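3.2 Care and adjustment of the hand-held gripper

All recordings were made with one hand-held gripper, built in our workshop and carried from home to home in the Stakdale area. It has two jointed fingers, and each ends in a replaceable fingertip pad. A camera fixed to the tool looks along the fingers, so any change in their position shows up directly in the recordings. Kayode Igwe looked after the hardware throughout the study and kept the service log.

The pivots needed the most attention. Dust and lint from bedding worked into the joints, and after a few homes the fingers no longer closed evenly. The joints were brushed out at the end of each visit and the pivots were checked for play by hand. A finger that could be rocked sideways was taken off and its pivots were renewed. We logged 136 checks in all, two of which led to a full strip-down of the linkage. 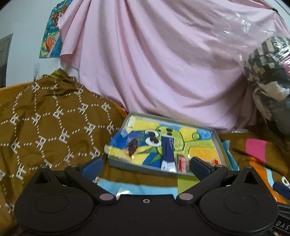

Figure 4. Gripper in use over a patchwork cover, with the fingertip pads angled inwards at the front of a shallow grey tray.

Pads were changed as a pair after 3000 closing movements, or earlier if the edge had begun to lift. We first used a harder pad from Ernell, but it slid on smooth wrappers and was dropped in July. The softer Ovetti pad gripped better and wore faster. After fitting, the operator closed the fingers fully and looked along them from the side. If the pads met at one end only, the finger screws were slackened, the pads were pressed together and the screws were tightened again.

Every visit then began with a short trial on whatever small items the household had to hand. Fruit and packaged snacks were useful for this, as a round item tends to roll out of badly set pads and a flat packet is hard to lift from a soft cover. Oanh Phan, who ran most of the visits, stopped for a new adjustment if either kind of item was missed on repeated tries. The trial recordings were kept apart from the main set.
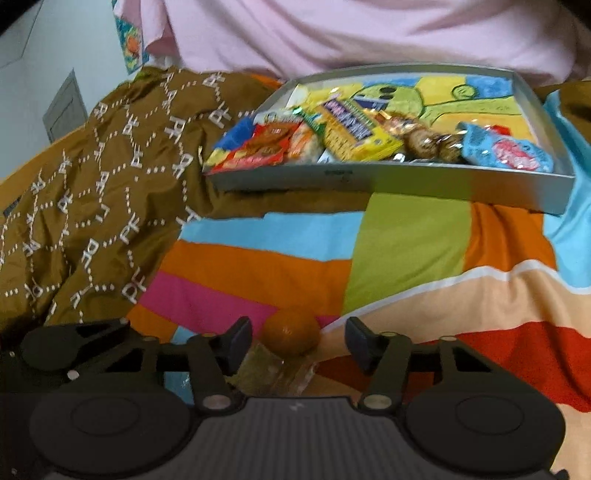 3.3 Camera mount and lens

The camera bracket was left in place between visits. Its screws were marked with a line of paint, and a broken line meant that the view had to be calibrated again. The lens was wiped with a dry cloth before each recording.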